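Notes > Kitchen > Equipment > Steaming without sticking

Jan 9, 2020

The wheat starch dough I settled on last winter has one serious fault, which is that it bonds to bamboo. A plain flour wrapper will usually let go if it is left alone for a minute. Wheat starch goes tacky as it sets, and if it is touched at the wrong moment the base stays behind and the filling follows it.

I have been changing one thing at a time to find out what matters. The filling stayed the same throughout: cabbage squeezed hard in a cloth, garlic chives, white pepper, a little sesame oil. The pan was the wide one with the flat lid, with water to a depth of 2 cm so that it never reached the basket at a full boil.

Lining the basket with paper works, but it blocks the slots. Steam then comes up only round the edge and the dumplings in the middle lag behind. Punched paper is better and I would still use it for a large batch. Cabbage leaves work too, although they drip, and they slide about when the basket is lifted.

That left the bare floor, oiled. The oil has to go on the slats with a brush, sparingly, and the basket needs soaking first. Dry bamboo simply drinks the oil and there is none left at the surface by the time the dough goes in. I soak for 20 minutes, shake the basket out, leave it to drain on its side and then brush along the slats, never across them, so the oil doesn't collect in the slots.

Spacing matters more than I had assumed. Two wrappers that touch will weld together before either has welded to the floor, and the tear happens at the join.
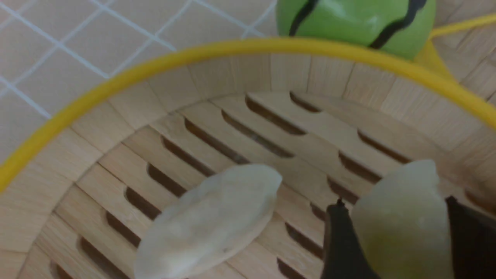 Farzad Sharifi wrote to me that oiling the slats was a waste of good oil, and that what I needed was patience: lid off, heat off, and hands in pockets until the wrappers stopped looking glassy. He is partly right. With a rest of two minutes after the lid comes off, oiled bamboo released cleanly every time. Without the rest it did not, oil or no oil. I have not yet tried the rest on unoiled bamboo, so his point stands for now.

Lift from the sides, low down, and straight up. The pinched top is the weakest part of the wrapper and will come away in the fingers. Tongs with ridged tips leave marks.

For cleaning, hot water and a stiff brush along the slats, no soap, then stand the basket on its edge to dry. Mine went mouldy once in a cupboard — a cupboard with a door that shuts properly, unfortunately — and it now lives on an open shelf.

Next on the list is the proportion of tapioca in the dough.

Comments

Mehrangiz Babaei
Carrot slices under each one. They don't block much and you can eat them.

Detlef Frerichs
Do you soak every time, or only when the basket has been standing a while?

Reply from author
Every time. I tried skipping it for a second batch on the same evening and that was fine, but the bamboo was still damp.

Babatunde Ogundipe
Tried the two minutes off the heat with ordinary flour wrappers. Made no difference that I could see, they came away either way.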